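Home Help Forum > Furniture and storage > Bedrooms

How do I stop a dressing table turning into a dumping ground?

Asked Mar 28, 2022 | Viewed 115 times | 2 answers

I have inherited the white vanity table from a studio we're clearing, and it comes home with me at the weekend. Oval mirror, scrolly frame, the full wedding cake. My last dressing table vanished under receipts and odd earrings in February and I'd like this one to last at least until the clocks change again.

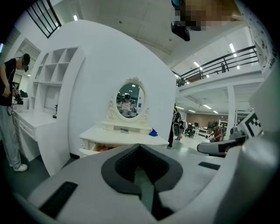

My bedroom is small and the table will have to stand in the corner by the radiator, so there's no room for a chest of drawers as well. Whatever system I settle on has to live on or in the thing itself. There's the little stepped shelf under the mirror, which I suspect will hold perfume bottles for a week and then loose change for ever, and the drawer, which already has something brown in it, so it has clearly started without me. And a blue cloth has settled at the edge of the tabletop, as cloths do.

Two questions. How do you divide up a drawer without spending a fortune? And what do you clean all those carved twiddly bits with? I've looked at the Pirkholm drawer trays but they want 33 pounds for a set, and for that I'd expect them to put my socks away too.

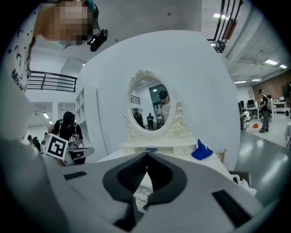

The mirror and its twiddly bits, rose included.

Answer 1 (13 people found this useful)

Don't buy trays yet. Empty the drawer, put back only what you use on a weekday morning, and see what shape the mess is. I used the lids and bottoms of old tea boxes, cut down to drawer height, and they've outlived a Wultus organiser that cracked the first time I leaned on it. Line the drawer with leftover wallpaper if you want to feel fancy.

For the frame, a dry make-up brush or a soft paintbrush, top first, then the sides. Go into the curls with a cotton bud that's barely damp. Don't spray glass cleaner straight at the mirror, it runs down behind the edge and spots the silvering. Spray the cloth and then wipe. And check what the paint is before you use anything stronger than water. Mine came off on the duster.

The steps: tall things at the back, and leave one step bare. You will fill it by Thursday but you'll have tried.

Answer 2 (2 people found this useful)

Get a bin. Mine is next to the table and it cured most of it. Also I'd keep it away from that radiator, my mum's warped.

Comment from asker: The radiator is staying where it is, sadly, so the table may have to go under the window. Tea boxes being collected as of tonight.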